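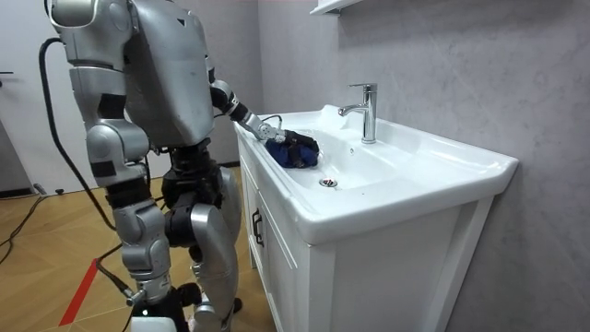
My husband and I speak English with each other, and it is the first language of neither of us. Most days this works very well. On the other days I write the conversation down in the notebook by the telephone, and when I have enough of them I put them on the blog. Lesego has given his permission. He asked only that I also include the ones where I am wrong, so I will begin with one of those.

Me: Your mother says she will come now now.
Lesego: Good, we have time for a shower.
Me: She is coming now. She said it two times.
Lesego: Yes. That's later than one time.

I had already put the rice on. She arrived when the rice was finished and also cold, and she told me kindly that I should not have hurried.

We are still doing the jigsaw puzzle which Karabo gave us when we moved to Evside. It has 500 pieces and it shows a harbour. The sky is the same colour as the water, and the boats are mostly the same colour as the sky. It has lived on the dining table since the beginning of April and we eat our dinners on our knees.

Lesego: I've done this whole corner.
Me: That is the corner I did yesterday.
Lesego: I've looked after it.

Later the same evening:

Me: Are you forcing that piece?
Lesego: I'm encouraging it.
Me: It has a piece of boat on it. You are putting it in the sky.
Lesego: Maybe it's a flag.

It was not a flag. We found the place for it the next morning, and I was pleased for much too long.
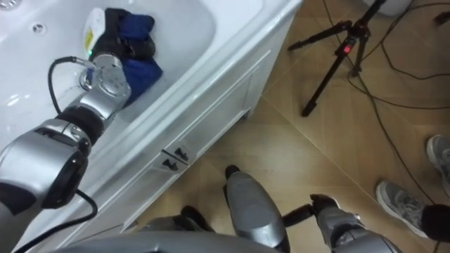
The bathtub, with the blue cloth.

The 231 bus is the only one which stops near our street, and we have different opinions about how a person should catch it. I like to be at the stop early. Lesego likes to see the bus first, from the kitchen window, and then begin to look for his shoes.

Me: The bus is coming.
Lesego: Which way is it facing?
Me: It is facing the way that buses go.
Lesego: Then I have a minute.

He did not have a minute. He came back upstairs, ate a banana and went down again for the next one. When I told this to Thabiso at work, he said that a man who eats a banana between two buses will live a long time. I have thought about this more than I wanted to.

I should explain the plant also, for the people who asked in the comments last time. The plant is called Nirkunik. I did not choose this name. Lesego found the word on the bottom of its pot and decided that it was a name, while I believe that it is the people who made the pot.

Me: Did you water the plant?
Lesego: I watered Nirkunik.
Me: I watered it too.
Lesego: So he's had a party.

Nirkunik has now dropped 3 leaves. I have written a small paper which says "ask Vy first" and leaned it against the pot. Lesego corrected it to "ask Vy nicely".

I have one more, and this one I do not fully understand even now. It was late, both of us were nearly asleep, and I copied it down in the morning from memory.

Lesego: Do we own a ladder?
Me: No. Why?
Lesego: No reason. Goodnight.
Me: Do we need a ladder?
Lesego: Not if we don't own one.

I lay awake and listened to the roof. The roof was quiet. At breakfast I asked him again and he said that he had never in his life spoken about ladders, and he had such an honest face that I started to ask myself if I was the one who said it. His mother thinks we should buy a ladder in any case. Her neighbour Manikandan has one which he can lend us, but it is a long one and there is the question of the bus.

My aunt telephoned on the weekend and wanted to know whether my English is improving. I said that I believe so. Then Lesego shouted from the other room that someone had sat on the harbour, and she asked me to translate that for her. I tried it two different ways. In our language it sounds like a catastrophe, and she has now told my cousins that we have lost a boat.

If you have seen the blue piece with the small white corner, it is probably under the sofa, and I will look there tonight after dinner.

Last updated: April
2 shares
3 comments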